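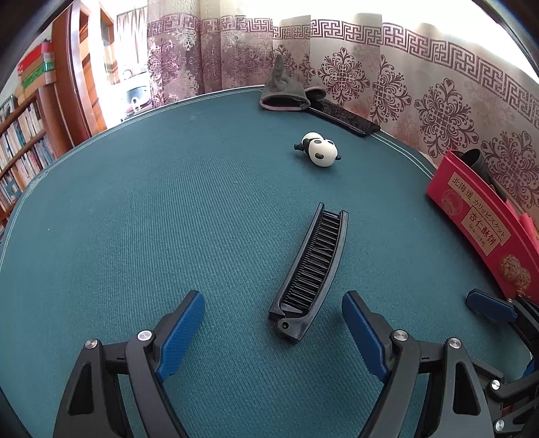
Record labels should stop deleting the old master when a remaster comes out. Fendeo did it again this January with the Abera catalog. The 14 albums went up in new versions, and the old ones were gone the same day.

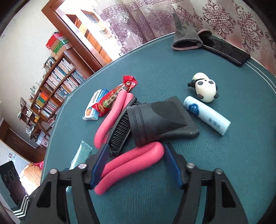

I own 2 of them on vinyl, so I can compare. The new Tenden is louder and the bass is thick. The quiet passages on Verau – the best part of that record – now sit at the same level as everything else. Some people will like that. Fine, sell it to them.

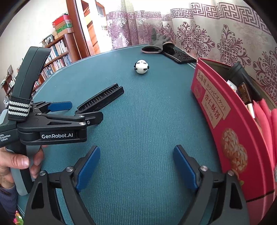 Keeping both versions online costs a label very little. The vinyl run was 300 copies, and most listeners will never hear one. They should be able to pick the old sound if they want it.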